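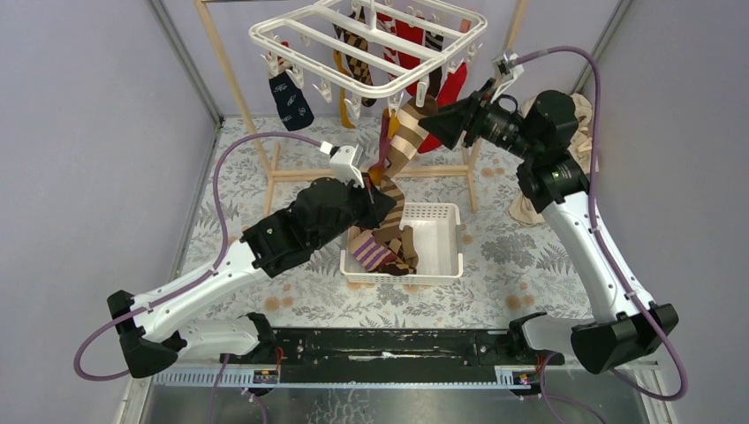 Isla Carnegie se demande s'il faut garder les épisodes où la chaussette est lâchée puis reprise. De mon côté je les garderais, avec une étiquette à part. Les détails sont plus bas, sous son message.

Le 16/11/25, Isla Carnegie a écrit :
> Bonjour à tous,
> Le lot Skundero compte maintenant 1367 épisodes, dont 605 avec des chaussettes à rayures ou à motifs. Il reste 20 fichiers sans consigne écrite.
> Que fait-on des reprises ? Dans Flakero on les avait supprimées, et le modèle ne savait plus quoi faire après une prise ratée.
> Isla

Pour les reprises : je propose le champ « reprise » avec oui ou non, et l'instant du lâcher si on l'a. Pas besoin de redécouper les épisodes.

Pour les fichiers sans consigne, je m'en occupe mardi – ils viennent tous de la même session, la phrase doit être identique partout.

Il nous manque surtout des chaussettes fines. Elles se plissent entre les doigts de la pince et l'opérateur va trop vite. Merci de ralentir à l'approche de l'étendoir et de varier la pince à linge visée.

Le script d'export Wumeck refuse encore les noms accentués. Mettez « rayee » sans accent en attendant.

Kirsty Kinnear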